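Vivoter LAN Night: Pre-Event Inspection, Main Hall
Inspector: Rostislav Kollár
Status: passed with two open items

1. Power distribution
Each table row on its own breaker. OK.
No power strip plugged into another power strip. Failed on first pass at row C. Corrected and rechecked.
Strip cords free of cuts and scorch marks. OK.

2. Network
Switches off the floor and vented on both sides. OK.
Cable runs across walkways covered. Open. Ramp missing between rows B and C.
Match server running the same build as the clients. OK. Confirmed by Liya Abdella on the Zemitmont lobby screen.

3. Displays and seating
Monitors at least 2 inches from the table edge. OK.
Chair casters locked or removed on the stage. OK.
Flashing-light notice posted at the Zemitmont demo station. Open. The notice is printed but has not been posted.

4. Exits and fire
Both exits clear to full door width. OK.
Extinguisher gauges in the green. OK.
Headcount limit of 200 posted at the door. OK.

5. Food and drink
Sealed snacks only at the play tables. OK.
Drinks in lidded cups, kept below desk height. OK.
Trash emptied every 2 hours during matches. Assigned to Thảo Lại.

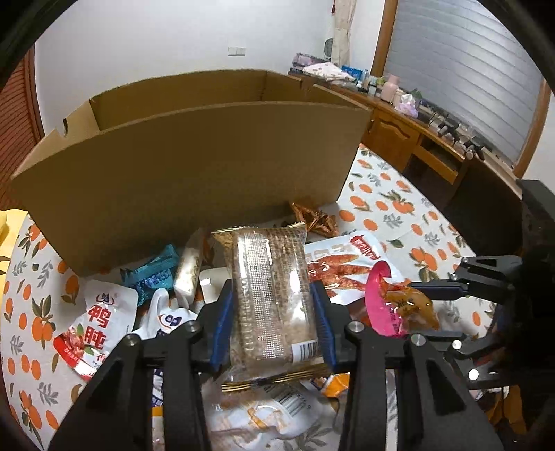

Packaged snacks and cardboard boxes.

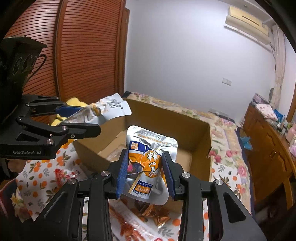

Comments

Khôi Huỳnh
Row C will fail again once people arrive. Last time the spare strips were on the registration desk and players took them to charge controllers. Lock the spares up and have anyone who needs an outlet ask at the desk. Also, the walkway between B and C is the route to the stage, so I would hold the doors until the ramp is down.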